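4.3 Re-querying the goal during execution

When we started this project I was convinced that the planner was our weak spot. It took Hertta Rautiainen one afternoon with the logs to talk me out of it. The plans were mostly fine. What kept going wrong was that Stirard, our task layer, asked the perception module where things were exactly once, at the start of an episode, and then trusted that answer until the arm went home. If a cup got nudged during the first place, the second place was aimed at a spot where the cup used to be.

So we changed the contract between the two. Ellell (the perception side) now publishes a small table of objects, each with a pose, a label and an age in milliseconds. Stirard isn't allowed to start a motion segment from a row older than 70 ms. If the row is stale it waits, and if it waits too long it backs the gripper off and asks again. That's the whole idea, and I'm a bit embarrassed by how long it took us to get there - we had written two fancier versions first, and Géza Nyitrai deleted both of them in April with what I can only call joy.

Containers needed their own treatment. Once something has been dropped into a cup, most of it is hidden, and our first tracker happily decided it had vanished and sent the arm off to look for it. We now keep a parent link: an object that was last held over a container and then released becomes a child of that container, and its pose is carried along with the parent until the tracker gets a confident view again. Lutfa Uddin wrote the release test, which looks at finger width and wrist load together. Neither signal was good enough by itself.

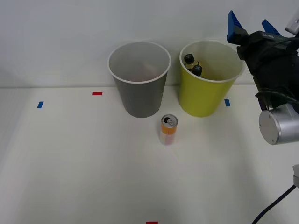
Figure 4. Tabletop layout with two paper cups and a can.

Parent links also have to survive a partial view, and this is where we spent most of our tuning time. With the two small bottles in the yellow-green cup in Figure 4, only the tops stick out, and both caps are black, so a detector that leans on color has very little to tell them apart. We match on cap position relative to the rim and let the labels stay fuzzy. The can standing in front of the cups gets no parent at all, and the planner treats it as a plain obstacle with a padding of 25 mm.

We replayed 1,000 logged segments through the old and new versions of the interface. The old one issued a motion toward an outdated pose in 34 of them. The new one did so in two, both traced to a clock offset that Nuwan Wijesinghe has since fixed in the driver. Section 4.4 covers the cost in waiting time.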